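Handheld gripper work

Handheld gripper work is a kind of job where a person does everyday chores through a pair of grippers, so that a robot can later be taught the same motions. I did it for two years at Trimetgate before I moved to scheduling, so take this entry as coming from somebody with sore thumbs and opinions.

Origins at Trimetgate

The company used to steer its arms from a desk, with a joystick setup we all called the Parer (after the room it lived in, long story). It was slow going. A good operator got through 70 takes in a shift and went home cross-eyed. When the handheld pairs came in one February, people who had never driven an arm could start the same week — I was one of them! The Parer desk hung on for oversized parts and then got turned into a place to leave coats.

What the job is like

You get a task card, you do the task, you put everything back, you do it again. The Kazemi list, our big one, had 576 cards on it, from folding napkins to closing jars. Sets run 50 minutes with a break after each, and I'd fight anybody who tried to stretch them. Your fingers want to help and they can't, so you learn to plan a grab before you make it. Small flat things are the worst. Thin handles come second.

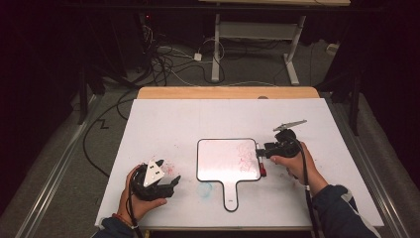
Kirsty Tapsell wrote to me about an earlier version of this entry and said I'd made it sound too cheerful: in her view the pay scale still treats it as unskilled work, and anyone who's watched a new starter chase a marker cap around a table knows better. Fair point, and I've left the cheerful bits in anyway.

Effects on staff

Packing jobs on the Humitero line did change. More than 70 people were retrained, mostly as checkers and gripper hands, and a few left because they missed the noise and the company of the line. The new rooms are quiet. Pay grades come up for review on 24th January, and checkers are on the same list as gripper hands.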